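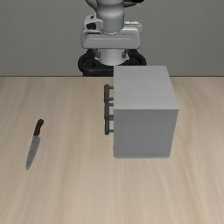

Page last changed: 27/09/2021

The journey to Borora was undertaken in January by a party of 4, consisting of Şengül Güler, Eylül Bozkurt, İlker Tatlı and the present writer. The purpose was to visit the former monastery above the town and to walk the upper road as far as the chapel at Grana. Several readers have requested an account of the route, and it is set down in the order in which it was traveled.

The party left by the early train and changed at Stirora, where the connection is a short one. Passengers are advised to cross by the footbridge at the front of the platform. The underpass was closed for repairs, and the notice announcing the closure had been posted at the far end of it. İlker Tatlı was obliged to return for a bag left on the first train, which the conductor had very kindly set down on a bench.

No public transportation runs beyond Stirora in the winter months. A car had accordingly been reserved with the firm of Türkmen, whose office is across the square from the station. The paperwork was completed promptly. The vehicle supplied was smaller than the one requested, and the luggage of two members of the party traveled on their knees. Snow chains were included in the price. Visitors should ask to be shown how to fit them before leaving the yard, as the printed instructions refer to a different model.

The road to Borora is 40 kilometers in length and is paved throughout. It follows the river for the first half and then climbs by a series of bends through beech woods. Eylül Bozkurt drove this portion with great composure. A truck carrying hay was met at the narrowest point, and it was necessary to reverse to the previous passing place, a maneuver that required two of the party to stand in the road and give directions, not all of them consistent.

Accommodation had been arranged at the guesthouse of Zorica Janevski, on the lane behind the church. The rooms are plain and well heated. Supper is served at one long table and consists of whatever has been prepared; on the first evening this was bean soup, followed by baked trout and a very good plum cake. Guests who do not eat fish should give notice when reserving. 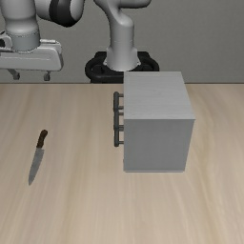

The monastery opens at ten. Admission is paid at the gatehouse, in cash only, and the ticket should be kept, as it is asked for again at the cloister. According to the guide, Necati Ertürk, the first church on the site was begun in 1032 and was abandoned before the roof was on. The present nave is a good deal later. Two sides of the cloister survive, together with the refectory and a drain of considerable length, of which Mr. Ertürk is justly proud. The tour lasted well beyond the advertised hour, and Şengül Güler, who had prepared a number of questions about the drain, was given full answers to all of them.

The stair to the bell chamber has 33 steps and no handrail on the upper part. Only two members of the party made the ascent. The view to the north was hidden by cloud, although the valley could be made out clearly on the other side.

The walk to Grana was attempted on the second day. The path leaves the town by the mill and is marked with yellow paint, which is difficult to find under snow. The party lost the marks twice, the second time in a field occupied by a large and attentive dog, and reached the chapel rather later than planned. It was locked. The key is held at the last house before the bridge, as was learned on the way down. The porch has stone benches on both sides and gives good shelter from the wind, and lunch was eaten there.

The return to Stirora was made the following morning in light rain. The car was inspected and accepted without remark, and the deposit was refunded in full. A second visit is intended when the chapel can be seen inside, and the opening hours at the monastery will be corrected on this page if they have changed by then. Inquiries about the guesthouse should be addressed to Ms. Janevski directly, preferably by telephone and before supper.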